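LIGHT 2: Diffuse Reflection and Interreflection in Small Rooms
Lecture notes, Unit 2
Notes prepared by Chunhua Deng, revised by Jhosep Salazar

2.1 Reflectance

A matte surface returns light in all directions. Its reflectance is the fraction of incident light that leaves it again. For an ideal diffuse surface the brightness is the same from every viewing angle, although the light received still falls with the cosine of the angle of incidence. Real paints come close to this except at grazing angles, where a sheen appears.

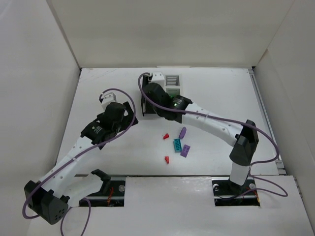

Interreflection is the exchange of light between surfaces that face each other. Its effect grows with reflectance and with the degree of enclosure. A white tabletop between light grey side walls and an off-white back wall, as shown, receives light directly and also by way of each wall. For a closed cavity of uniform reflectance R, the total flux on the walls is the direct flux divided by (1 - R). At R = 0.5 the total is twice the direct value. At R = 0.9 it is ten times. An open side acts as a perfect absorber and lowers these figures.

2.2 Corners and seams

Near a corner, each wall sees a large share of its neighbor, and the indirect part rises. A narrow gap behaves differently. Light that enters it is reflected many times before it can leave, and a little is lost at each bounce, so the gap looks dark even when the material inside is pale.

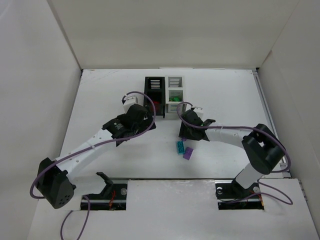
The same argument explains why a small hole in a cavity serves as a near-black reference in the laboratory. The smaller the opening compared with the inner area, the closer the absorption is to unity.

2.3 Color bleeding

If one wall is tinted, light reflected from it carries the tint to its neighbors. Each further bounce multiplies the spectrum by the reflectance again, so strong colors become more saturated in deep corners.

Problems
1. A closed cavity has R = 0.8 and a direct flux of 952 lumens. Find the total flux on the walls.
2. Repeat with a direct flux of 1161 lumens and R = 0.61.

Solutions are due Monday in Yến Diệp's mailbox. Show units.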